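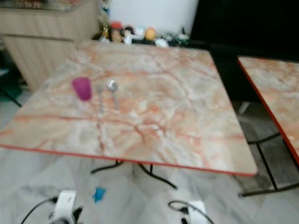 Zinville project collects 500 table-clearing examples for learning robots

A small team in Zinville has started to collect examples of everyday table work, which will be used to teach a robot how to clear up after a meal. The project has the name Koltotari and it is led by Haiyan Wei, an engineer who worked before on sorting machines for warehouses.

The first part of the work began in November. The goal is 500 recorded examples, each one showing a simple job from beginning to end: take the cup, take the fork and the spoon, leave the table clear. A plastic cup and ordinary metal cutlery are enough for most of the recordings.

"People imagine that we need something very special on the table," said Wei. "For the learning system, a spoon is already a difficult object. It is thin, it is shiny, and it lies flat. When a fork is lying close to it, the system must also decide where one ends and the other begins."

The tables in the room have a glossy top with a marble pattern and an orange-red edge. According to Wei, the team discussed for a long time if they should cover the pattern with a plain cloth. In the end they decided to leave it as it is - the learning system should also meet surfaces with strong lines and reflections, as it will find them in real cafés and homes.

Each session has 20 examples. Between them the objects are moved to new positions, and the light is changed every five examples. Recordings in which something falls are also kept, but they receive a separate label.

Checking the material is the task of Pantelis Kokkinos, who joined the project from the Lutdale office. He watches every recording two times, first at normal speed and then slowly. Blurred moments are not removed automatically. "If the movement can still be followed, I keep it," he said. "The camera of a working robot will also move, and the system has to manage with this."

Kokkinos also writes a short sentence for each example, such as "pick up the spoon". These sentences will later connect the movements with spoken requests.

The team plans to repeat the same jobs with plates and bowls when the first collection is complete. A second room in Aguirre is being prepared for this, with different furniture and a darker floor.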